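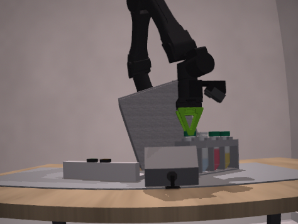

## 4. Foam Age and Side-Hill Grip

### 4.1 Background

Drivers of scale trucks spend a good deal of time choosing a tire compound and much less on the foam inside it. The tire is easy to compare because it can be seen and squeezed in the shop. The insert is usually whatever came in the bag, and it stays in the wheel until the tire wears out or the glue lets go. Many of the drivers we spoke with had no idea how old their foams were.

An insert has two jobs. It holds the carcass up so the sidewall does not fold under the rim on a side hill, and it gives enough under load that the lugs can wrap over an edge. Foam that has softened with age does the second job well and the first one badly. The usual advice in the hobby is that old foam "goes flat," but the advice rarely says how much grip is lost, or on what kind of ground.

We looked at two inserts sold for the same size of tire. The Greltance insert is a single piece of open-cell foam. The Padden insert has a firm closed-cell core with a soft open-cell outer ring. Both were bought new from retail stock.

### 4.2 Truck and Tires

One truck was used for the whole study. It weighed 3107 g ready to run, with the battery mounted forward over the front axle. Shocks, links and gearing were left alone between sessions, and the same battery pack model was used throughout. The body was kept on. Taking it off would have lowered the center of gravity and made the results less useful to people who run scale classes, where a body is required.

Tires were mounted on beadlock wheels so that inserts could be changed without cutting glue. Each wheel had one vent hole, left open. Beadlock screws were tightened by the same person each time using a preset driver. We had first planned to use glued wheels, which more club drivers own, but the glue line varied too much from wheel to wheel to be confident that the insert was the only thing changing.

### 4.3 Aging the Inserts

Inserts were tested in three states: new, compressed, and soaked. New inserts came straight from the bag. Compressed inserts were mounted in tires and left under the weight of the truck for 560 hours on a flat shelf, with the wheels turned a quarter turn at the end of every day. Soaked inserts were held under water until no more air came out, squeezed by hand, and air dried on a rack, and the cycle was repeated until the foam no longer sprang back to its full height after drying.

The soaking method is rough. It was meant to copy what happens to a truck that is driven through creeks and put away wet, and we make no claim that it matches a given number of outings. The compressed state is closer to something that can be repeated in another workshop.

### 4.4 Course and Procedure

Side-hill runs were made on two surfaces. The first was the Lim board, a tilting plywood deck covered with coarse grit sheet. The second was a natural rock slab at Lidwood, picked for its even slope and lack of moss. The slab was swept before each session and was used only when dry.

On both surfaces the truck was driven across the slope at walking pace. A run ended when the truck rolled, slid below a chalk line, or made no forward progress for five seconds. The angle of the board was raised in even steps until the truck failed. On the slab, where the angle could not be changed, the line was moved up toward the steeper end. In all, 216 runs were recorded, split evenly among the two inserts and three foam states.

The driver, Soon-im Shim, did not know which insert was fitted. This was harder to manage than expected. A soaked Greltance insert can be felt through the sidewall, so a second person placed the truck at the start and the driver did not handle it.

### 4.5 Results

On the board, both inserts lost side-hill angle after compression, and the Greltance insert lost more. With new foam the two were hard to tell apart. After compression, the single-piece foam let the downhill rear tire fold early, and most failures were rolls. The Padden insert kept the tire upright for longer and tended to fail by sliding, which gave the driver time to steer downhill and save the run.

Soaking had a larger effect than compression on both products. The soft outer ring of the Padden insert broke down almost as badly as the Greltance foam, but the core did not change in any way we could detect.

The slab results were less clear. Soft foam was a slight help on small ledges, where the tire could sag over an edge and hold. Compressed Greltance inserts did better there than new ones on the lower part of the line and worse on the upper part. Spread between repeat runs was also wider on rock, partly because small changes in the entry line put the tires on different features.

### 4.6 Limits

Only one tire compound and one wheel width were tested. A stiffer carcass would carry more of the load by itself and should hide some of the change in the foam. Wheel weights were not used, though they are common in this class and would likely reduce the number of rolls. We also ran all four tires with the same insert in the same state. Many drivers run firmer foam in the rear, and a worn front pair with a fresh rear pair may behave quite differently from anything reported in this section.

Air temperature was not controlled on the slab. Rubber grip changes with temperature, so the board figures should be preferred where the two surfaces disagree.

**Figure 4.** Simulated black robot arm above a gray test tube rack on a wooden table.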